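4. Grabar demostraciones con la cámara cenital

Si vienes del capítulo 3, ya tienes el brazo atornillado, el Skostik instalado en el portátil y, espero, la pinza calibrada. Si te saltaste la calibración de la pinza, vuelve atrás y hazla ahora, que son cinco minutos. Yo me la salté la primera vez y tuve que tirar una tanda entera a la basura.

En esta sección cuento cómo grabo yo las demostraciones para el método de reetiquetado (lo que en el informe llamamos Goko, y aquí también, para abreviar). La idea, muy por encima: grabas a una persona teleoperando el brazo sin darle una tarea cerrada, y después Goko corta la grabación en trozos y le pone a cada trozo una instrucción según dónde han acabado los objetos. Por eso la mesa y la cámara importan tanto. Si la cámara se mueve dos dedos a media sesión, las etiquetas salen torcidas y no te enteras hasta que entrenas.

4.1. Antes de empezar

Necesitas:
- el brazo con la pinza montada y el cable de la pinza sujeto con holgura
- la cámara cenital en su soporte, mirando a la mesa en vertical
- un juego de objetos (yo uso comida de juguete y menaje de cocina, pero cualquier cosa que la pinza pueda agarrar vale)
- espacio en disco, bastante más del que crees

PRECAUCIÓN: ten la seta de emergencia al alcance de la mano con la que no teleoperas. No en la estantería de detrás, no debajo del portátil. Al alcance.

4.2. Preparar la sesión

1. Enciende el controlador del brazo y espera a que Skostik lo marque como conectado. A veces tarda un rato largo y parece colgado – dale tiempo antes de reiniciar nada.

2. Abre la vista de cámara y fija la exposición a mano. Con la exposición automática, cada vez que el brazo pasa por encima de la mesa cambia el brillo de todo lo demás, y a Goko eso le sienta fatal.

3. Comprueba el soporte. Si se tambalea al tocarlo con un dedo, aprieta las abrazaderas. Luego captura la imagen de referencia con el botón «Fijar vista».

4. Coloca los objetos. Aquí no busques orden: ponlos a distintas distancias, alguno tumbado, alguno dentro o encima de otro. Las posiciones demasiado limpias dan modelos que solo saben trabajar con mesas limpias.

5. Mueve el brazo por los extremos de la zona útil, muy despacio, y mira si el cable se tensa en algún punto. Si se tensa, suéltalo de la brida y dale más lazo.

Nota: si usas objetos pequeños, déjalos separados entre sí al menos el ancho de la pinza abierta. Luego, cuando ya tengas soltura, júntalos todo lo que quieras.

4.3. Grabar

6. Pulsa «Grabar» y no toques nada durante un par de segundos. Ese tramo quieto le sirve a Goko para localizar los objetos de partida.

7. Teleopera como te salga. Coge cosas, cámbialas de sitio, empuja, abre, cierra. No hace falta que anuncies lo que vas a hacer ni que termines todo lo que empiezas (me costó acostumbrarme a esto, porque venía de grabar tareas sueltas con guion).

8. Si se te cae algo, sigue grabando. Las caídas y los segundos intentos también se etiquetan, y en nuestras pruebas los modelos entrenados con ellos se recuperaban mejor de un mal agarre.

9. Para la grabación con el brazo quieto y, si puedes, fuera del centro de la mesa.

PRECAUCIÓN: no metas la mano para recolocar un objeto mientras el brazo esté activo, aunque parezca parado. Pulsa «Pausa», espera al aviso y entonces sí.

4.4. Revisar las etiquetas

10. Lanza el reetiquetado desde el menú «Sesión». Con mi equipo, una tanda normal me da unos 155 segmentos.

11. Repasa a ojo los que salgan con confianza baja. Verás instrucciones como «mete la taza en el horno» o «pon la naranja en el plato». Si la instrucción cuenta lo que pasa en el trozo, acéptala; si no, corrígela o descártala.

12. Mira sobre todo los objetos que quedan a medias en el borde de la vista o tapados por el brazo. Son los que más se confunden. 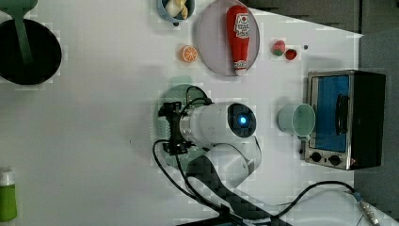 Página modificada por última vez en septiembre

Una mesa como esta me gusta para grabar: el bote de kétchup está tumbado sobre el plato, la taza también tumbada delante del hornito, y el brazo tapa parte del plato verde. De ahí pueden salir muchas instrucciones distintas. Fíjate también en el bucle que hace el cable negro al salir de la pinza, porque es el lazo del que hablaba en el paso 5.

4.5. Qué puedes esperar

Para que te hagas una idea de las cantidades, el conjunto con el que hicimos las pruebas del informe tiene 1163 segmentos aceptados. Otros 203 los descartamos al revisar, casi todos por oclusiones, y en 139 de los aceptados hubo que corregir la instrucción a mano. Se hace pesado, no te voy a engañar, pero sigue siendo mucho más llevadero que escribirlas todas desde cero.

Nota: estas cifras son de nuestra mesa y nuestros objetos. En el montaje de Kemppainen, con otra pinza y la cámara bastante más alta, todavía no hemos repetido la prueba.

4.6. Si algo va mal

Las etiquetas nombran objetos que no están: casi siempre es la imagen de referencia, que se quedó de la sesión anterior. Repite el paso 3 y vuelve a lanzar el reetiquetado. No hace falta grabar de nuevo.

Los trozos salen larguísimos: baja el umbral de corte en «Ajustes». Yo lo bajo poquito a poco, que si te pasas te corta a mitad de un agarre.

El vídeo y las posiciones del brazo no cuadran: mira que el portátil no haya entrado en modo de ahorro de energía. Si sigue igual, exporta el registro y comprueba las marcas de tiempo con la herramienta de Vostance (capítulo 6).

El brazo se queda en pausa y no vuelve: suelta la seta, rearma desde Skostik y lleva el brazo a la posición de reposo antes de seguir. Lo que hubieras grabado hasta la pausa se conserva – lo he comprobado más veces de las que me gustaría.

Siguiente: 5. Entrenar con los segmentos aceptados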